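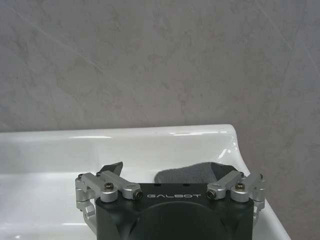
Call for Participants: Household Water Use and Handwashing Study

Last updated: August

Prornach is recruiting adults for a study of water use at bathroom and kitchen sinks in rented apartments. The study compares self-reported use with metered use and will inform a revised set of default values for residential demand models. Enrollment is open until all 70 household places are filled.

Background

Demand models for multi-unit buildings still rely on diary data collected in single-family homes. A pilot by our group covered 32 apartments and found that diary entries understated short draws, in particular those under ten seconds. The main study repeats the pilot protocol with a larger sample and a longer metering period.

Who can take part

One adult per household enrolls as the primary participant. You must be 18 or older, rent your apartment, and have lived there for at least 3 months. The apartment must have at least one sink with accessible shutoff valves underneath. Pedestal sinks are eligible if the valves can be reached without removing the pedestal. Households that plan to move or replace a faucet during the metering period cannot be enrolled.

You do not need to pay your own water bill. Written permission from the landlord is required before installation; we supply the form.

What participation involves

A technician fits two inline flow meters, one on the hot supply and one on the cold, at each sink in the study. Installation takes under an hour per sink, and the water to that sink is off during the work. The meters stay in place for six weeks. They record flow rate and supply temperature only.

During weeks two and five you will keep a paper diary of sink use. All household members aged 12 and over should be included. At the end of the metering period, Yamuna Shenoy will conduct a 20-minute telephone interview on cleaning, shaving, dishwashing and similar routines.

Meters are removed by the same technician. Any fitting disturbed during the work is restored and leak-tested before the visit ends.

Compensation

Households that complete metering, both diary weeks and the interview receive $194. Households that withdraw after installation receive a partial payment based on completed weeks. You may withdraw at any time without giving a reason.

Data handling

Meter files are stored under a household code. Names and addresses are kept separately and deleted once payment has been issued. Published results will be aggregated by building type – no individual household will be identifiable.

How to apply

Send your name, ZIP code, number of sinks and number of household members to the study office, attention Elango Kurian. Eligible households will receive a consent form and a choice of installation times. Technical questions on the meters should be addressed to Ravindran Shetty. Visits are not scheduled on Mondays.

Contact: Prornach Study Office | © Prornach | Back to top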